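Open Afternoon at the Wonalby Robotics Course

I took the 302 bus out to Tranitz in January for the open afternoon at Wonalby, the technical college that runs a one-year evening course in robot handling. I had been thinking about signing up and wanted to see the place before paying a deposit. The bus stops across the road from the main gate, and the course uses the ground floor of the Charpentier building, past the bike racks and down a ramp.

Doors opened at 4. There was a sign-in sheet, a stack of course outlines, and a coffee urn that ran out early. Visitors were free to walk between the tables as long as they stayed behind the students and kept bags off the floor.

The course is split into two halves. The first covers motors, sensors and enough programming to make a small arm move from one point to another. The second is a group project, and this year every group is working on soft goods: clothes, towels, bags, bedding. The outline says the subject was picked after last year's class finished its box-stacking project early. Cloth changes shape every time it is touched, and the groups I listened to spent more time talking about sleeves than about code.

The group project is called Orkuveck. Students work garments with hand-held grippers, and the recorded motions are used later to train a robot to do the same job. The target for the term is 1,730 recordings, and a chart by the door showed how far each group had gotten. Pants were ahead. Sweatshirts were well behind, and the student at that table put it down to hoods and thick cuffs, which the grippers pinch badly if the angle is off.

I spent most of my visit at the clothing tables. The work is slow to watch. A sleeve gets picked up, laid across, let go, and picked up again. I asked whether the green tablecloths mattered and was told they keep the garment from sliding and that the class had tried bare tabletops first. 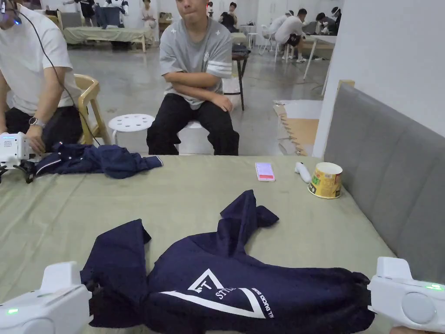

How much programming do you need before you start the course?

Basic Python is enough. The first 9 weeks go over loops, functions and reading data from a sensor, and there is a short online test before enrollment so the staff can tell who needs the extra Saturday-style catch-up sessions. People with no programming at all are asked to take the introductory class first.

After the clothing tables I went to the short talk in the classroom next door. It covered how recordings are checked. Each one is played back by a second student, who marks where the grip starts and ends and throws out any take where the cloth slips. A lot of takes get thrown out. The talk ran over, and the part on grading was rushed, so I read that in the outline on the way home. The project counts for more than the written exam, and the logbook is graded separately.

A few practical notes for anyone going to the next one. Parking is behind the building and fills up fast — the bus is easier. The ramp is fine for a stroller or a wheelchair. The floor is concrete and hard on the feet after a while, and the room is loud when all the groups are talking. Bring your own water.

I picked up an application form and have until the end of the month to send it in. The fee can be paid in two parts, and tools are included, but safety glasses are not.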